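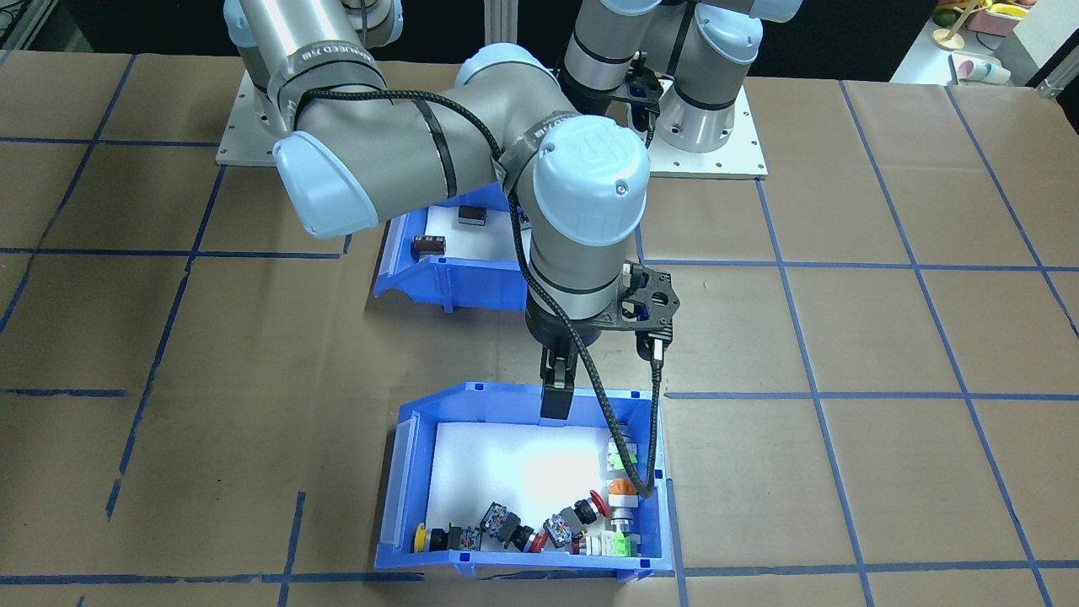

Against the Lid

I grew up in a house where everything had a lid. Buttons lived in a biscuit tin, fuses lived in a smaller biscuit tin, and the biscuits, for want of anywhere better, lived in the packet. To find a picture hook you took down five containers, prised each one open with a butter knife and put them all back in the wrong order. My parents considered this an orderly home and I suppose from the doorway it was.

I have since spent more of my life than I'd like in places that sell storage, and I've come to hold a firm view. The lid is a device for hiding things from their owner. The plain open plastic bin, the sort you find in the back of any parts shop, is the most useful container ever put on sale, and hardly anyone has one indoors.

The trade doesn't agree with me. Walk round the big Kramer at Irkside on a wet afternoon and you'll pass lidded boxes in rattan effect, lidded boxes in felt, and a lidded ottoman that will take 105 litres of whatever you are trying not to think about. The open bins are at the far end, past the drain rods, as if customers might be upset by them. I bought 2 and was asked at the till whether I wanted the lids as well. They were sold separately and cost more than the bins.

I took them home and put one by the back door and one on the kitchen worktop. Within a week the back door bin held the dog's lead, a torch and a pair of secateurs, and we knew it held them, having walked past it every morning. The Osel box it replaced – grey, stackable, very handsome – turned out to contain three more torches.
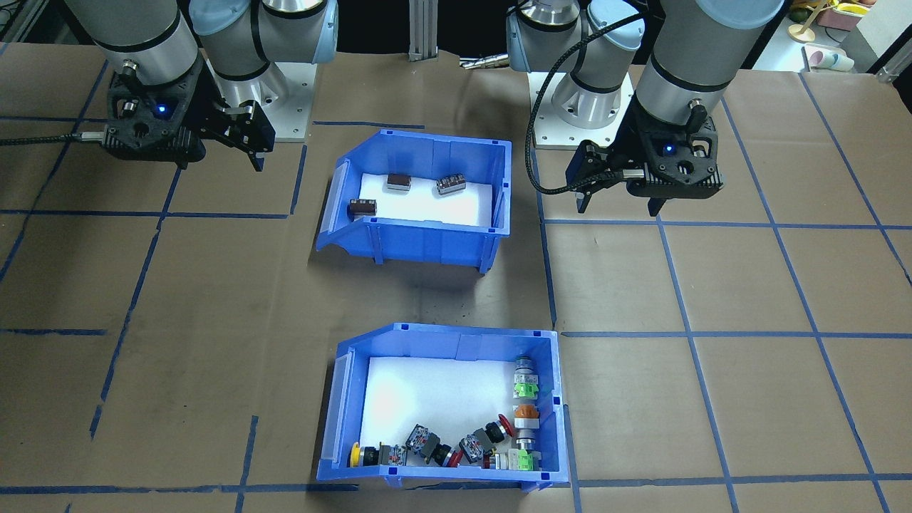

Shape matters as much as the missing lid, and shape is where most household storage goes wrong. A straight-sided box asks you to come at it from above, like a heron. Put it on a shelf and you have to lift it down before you can see in. Cut the front away and the hand goes in at the height the hand already is. A blue bin with a sloped, open front and a white liner across its floor is a better piece of thinking than anything in my wardrobe, and the liner does more than its share. Small things show up on white. I have lost screws in the bottom of dark drawers that I expect to be buried with.

Then there is the tape. I'm a late convert to blue tape on brown paper as a way of deciding where things go, and I recommend it to anyone who shares a worktop or a marriage. You stick down a line and the bin goes behind it. You live with it for a fortnight and, if you were wrong, you peel it up and have the argument again six inches to the left. Compare the Parkine drawer system, which a salesman once tried to sell me for 600 pounds, fitted, with a divider for every kind of spoon. I own three kinds of spoon at most. Had I bought it I would have been obliged to be right about spoons for twenty years.

The case for the lid is dust, and I'll grant it. Things in open bins get dusty. So do things on shelves, and so do I. There is also the matter of looks, on which I am told I have no standing. An open bin of batteries and string isn't restful to look at, and visitors do glance at ours in the way they might glance at somebody's bandage.

My parents' tins came to me in October. I've tipped the buttons into a bin with a low front, and found among them the key to a suitcase we threw out when I was nine. The fuses are still in their tin, mainly through my not being able to get it open.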